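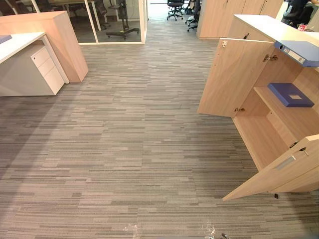 Do carpet tiles make an office quieter?

Quieter than bare concrete, and that is as far as I will go.

I put the question to myself because Gonçalo Veloso has been telling everyone in the building that the new floor will change how we work. His words. He had the leaflet from Figueiredo in his jacket all through May and he read bits of it at lunch. Less echo, fewer headaches, better concentration. I have had the same headache at four in the afternoon since we moved to Drullside and I had it again today, on the new carpet, at four in the afternoon.

I will say it looks all right. Grey mostly, with long streaks in a few other shades and some beige, all going the same way, so the room seems to have a direction now. Deok-su Han says the streaks are there to hide dirt. He may be right. He spilled tea on the old one in our first month and the mark outlived two managers.

The invoice says 1179 tiles. I know because I had to sign for them, and I asked Figueiredo how many of those were spares, and the man said 42, and I asked where the 42 were, and he said he would get back to me. It's been a while. Gonçalo thinks they are in the basement. I went down and found a box of cables and a fan.

What bothers me more is the furniture. We were told everything would go back exactly where it was, and there was even a plan, drawn up by Zidton, with the desks in blue pen. Well, the wood cabinet behind the white desk is at an angle now. I stood and looked at it for quite a time this morning. Gonçalo says the angle is on purpose, it makes the aisle feel more open. I asked him to show me on the plan and he went to get coffee.

The drawers went back under the desk, fine. Three of them, white, and the bottom one deep enough for hanging files if anybody in this place still filed. I put the Lernow contracts in there and by noon Deok-su had asked me where the Lernow contracts were. I told him. He asked again at three.

Chairs are all over the far end still. The plan had a spot for each one. I suppose people will drag them back as they need them and then we will never know whose is whose, and I'll end up with one that sinks. I always do. They do roll better on this than on the old stuff, I admit, though a new floor is always going to look good next to one that was fifteen years old and coming up by the door.

Then the glass room. The whole idea was that with carpet outside it you would stop hearing the calls. I sat at the white desk with my back to it while Gonçalo had his call with Zidton and I heard him say "344" twice, very clearly, and then laugh. So much for the leaflet. I don't know what 344 was. If it is the bill for moving the furniture I would like to see it before I sign anything else.

He asked me on the way out if I didn't feel calmer. I said ask me in winter – everybody will be in wet shoes by then and we can see about those streaks.

Must call Figueiredo before ten about the spares. Also get more of the headache tablets.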